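Zunbridge Desk Tour: The Stapler Corner

Updated February 20, 2021

The Zunbridge office got new desks in September, and the sales sheet promised that a clear desktop would change how we work. I have my doubts. The same sheet said the drawer unit would hold up to 700 folders, and ours jams well before that. Still, this page covers one desk and the stapler that lives on it.

1. In hand

Green ends, a silver body and far more stapler than most memos deserve. I never believed the long kind works better than the short kind, but it won the vote.

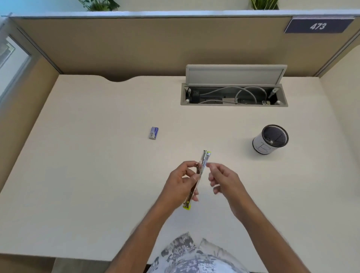 2. The same desk, still under review

Cadiscombe wants to order the matching set, pen holder included. I would wait. A mesh cup is a mesh cup, and writing a big letter on a paper band is free - you can do that to a soup can.

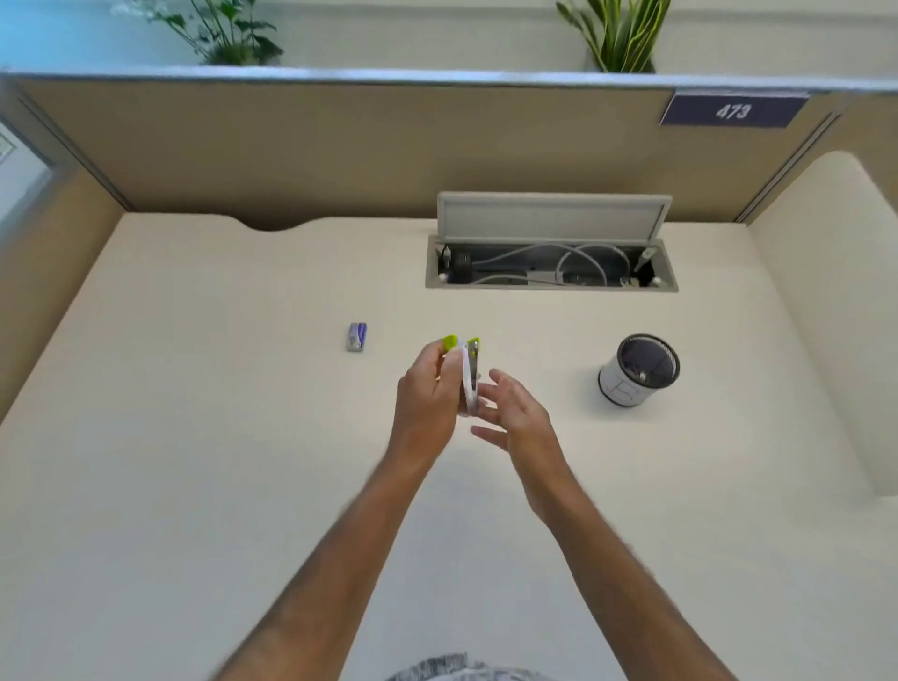
My main complaint is with staples, and it goes back to the old Catacutan building. Every office I have worked in buys the cheapest box in the catalog and then blames the stapler when it jams. A box of 200 good ones would outlast the bargain kind, or so I keep telling purchasing. Having a stapler in one hand with the yellow-green parts sticking out at the top is no way to spend a morning, and I have spent several that way. Cadiscombe can order what it likes, but I'd put the money into staples first and see if anyone still wants the set.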